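Feb 23, 2023 - Notebook, Clisero trial, back bench

Well, the second Clisero kit is finally out of its crate, and I want to get this down while it's fresh, partly for me and partly for Xinyi and Kuldeep, who will be living with the thing once I hand it over. The first kit (the loaner from December) went back to Skilten with our list of complaints, and I'm happy to say they read it. The cable cover no longer pinches, the quick-start sheet has been rewritten by someone who has clearly met a customer, and the lid of the control box now opens without a screwdriver. Small mercies, but I was so pleased about that lid that I called Lihua over to look at it.

For anyone picking this up cold: Clisero is sold as an add-on for grocery picking. You get the arm, the control box, the soft fingertips in two sizes, and a year of the training service, where you send them recordings of people doing your task and they send back a skill for the arm to run. The price on the Nenbridge quote is 709 a month with the service in. Idris thinks that's fair. I think it's fair if the service is any good, so that's where I've put most of my hours.

Setup took me the morning. Base plate down on the bench, four bolts, power, network, then the calibration card, which it refused until I turned off the lamp over the vise. Worth remembering, that lamp - it throws a glare right across the card, and the error message only says "target lost." After that it calibrated on the first go and has held since.

The part of the task I care about is small boxes in a wire cart. Big things are easy to pick and easy to set down. Little cartons lean on each other, tip onto their edges and end up in a heap, and a person sorts that out with both hands almost without thinking, one steadying while the other nudges. We only have the one arm, so I'm curious what the service makes of two-handed work.
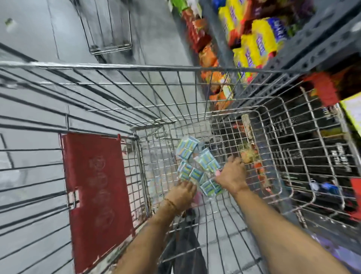 Can we send recordings made with our own gear, or does the service only take theirs? It takes ours, as long as the hands stay in view and each clip covers one task from start to finish.

Yichen put together our first batch, 117 clips, and the upload page rejected 6 of them for length. The page does tell you which ones, bless it, but only after the entire batch has gone up, and our connection is not quick. I'd ask Skilten for a check before upload. Kuldeep says he can write a little script that does the same job, so maybe we just do that and stop grumbling.

Fingertips: the small size is much the better one for cartons. The large ones are lovely on bags but they bulge outward when they close, and in a crowded basket they shove the neighbors over. Swapping takes a minute once you know to twist before pulling. I pulled before twisting. There is a spare in the Tian drawer, and now one fewer than there was.

Left to do: ask Skilten about one-arm skills from two-hand clips, get the 7 meter cable (ours doesn't reach the far bench, and I'm tired of stepping over it), and run the small cartons again with the basket half full. Lihua has the bench tomorrow morning, so I've parked the arm and left the fingertips on.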